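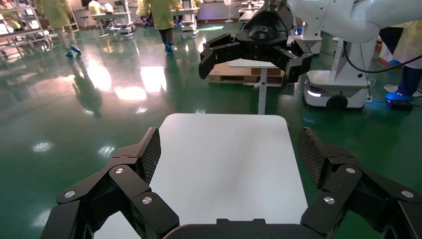
Zuston opens furniture packing hall in Randach

Apr 20, 2018 -- Furniture maker Zuston has moved the packing of its small tables to a new hall on the north side of Randach, ending an arrangement under which the work was split between two rented buildings.

The move was completed this week. The first product to go through the hall is the Pedis, a white side table with a flat rectangular top on a single thin pole. It is sold mostly to hotels and student housing, where it stands next to a bed or an armchair.

"We were driving tops across town to meet their poles," said Bushra Butt, who runs operations for the company. "Some days the truck made the trip more often than the mail did. Now the boards come in at one end and the cartons go out at the other."

The hall covers 300 square yards. It was last used by a printing firm and stood vacant from January until Zuston signed the lease. The company had the old concrete leveled and finished in a glossy green, and replaced the lights over the packing area. Loading doors were widened so that pallets can be brought in without being turned on the ramp.

Zuston packs the Pedis flat. The top goes into the carton first, with a sheet of paper over the finished side, and the pole and base are placed along one edge. Butt said scratched tops had been the most common complaint from buyers, and that most of the marks were made between the two old sites -- not at the customer's end. Tops will now be checked on the packing floor before the carton is closed.

Cartons are supplied by Begay, a packaging firm with a plant 20 miles away. They are plain brown, and the company said it would stop using the printed sleeve that used to go around them. Assembly instructions, which were on the sleeve, have been moved to a sheet inside.

Yolanda Gallagher, who handles business permits for the town, said the lease was the first in the building since the printers left. The town approved the change of use without conditions, apart from a limit on deliveries before 7 in the morning. Two residents of the street behind the hall had asked about truck noise.

Zuston has around 8 people working on packing, all of them transferred from the old sites. Butt said she did not expect to hire before the summer. Shelving and a low bench, both in pale wood, are to be added to the range later in the year and will be packed in the same hall.

Parking is on the east side of the building. Customers who collect their own orders should use the side entrance and bring the order number. The former pickup desk downtown is closed.

Contact the newsroom | Copyright 2018, all rights reserved | Back to top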